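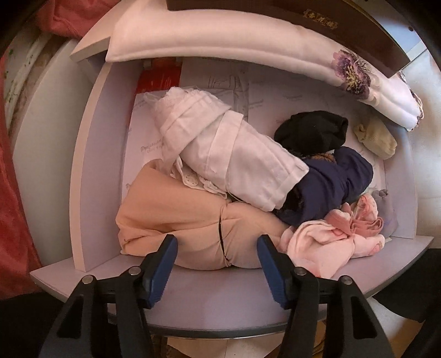 The Lower Shelf

On Thursday I came to the flat at eight in the morning, with the gripper in my bag between the lunch and the umbrella. Rasteo pays by the accepted piece. One piece is one time of closing the fingers, lifting, moving and opening again, done slowly, so that the arm in the Sokel building can later do the same.

The list for this address said: corner shelf, clothing, 64 pieces. In my old work I sewed sleeves, and there we also had a list.

I knelt down and began with the peach roll in the front. It had a thin black cord over it, and I had to decide if the cord belongs to the garment or if it is an obstacle. The instructions from Rasteo speak of cups, boxes and bags. They say nothing of cords. I decided that it belongs, and I closed the blue pads over both.

"Slower," said the voice in my ear. The voice was from Drusten, where they watch the first 12 pieces of every morning. She never told me her name and I never asked it.

"If I go slower, I will sleep," I said.

"The arm is not in a hurry. Go like you carry soup."

So I carried soup. I carried the peach roll, then the white one with the lace near it, then the navy one. I put them down and took them up again. After some time my hand stopped to be a hand. I did not think "pick"; I only looked at the next cloth and the fingers were already there.

The yellow sock was the most difficult. It is light and it has no good side. Three times the voice refused it. The fourth time I held it the way my mother held a sock, by the toe, and gave it one small shake before I let it go.

It was quiet in my ear.

"The shake is not in the task," said the voice.

"I know. Delete it."

"No," she said after a while. "It is accepted."

When I had finished, I put each thing back in the order I had found it, the black knit at the back and the pink one in the front corner. On the paper along the back wall somebody had drawn a building in pencil, very faint. I looked at it longer than my pay allows.

In June I was sent to the Sokel building to sign a new contract. The arm stood behind glass, in front of a plain metal shelf, and on the screen above it was the number 168. While I waited for my paper, it went down to a gray sock, took it by the toe and lifted it.

Then it shook it, once, and put it in the box.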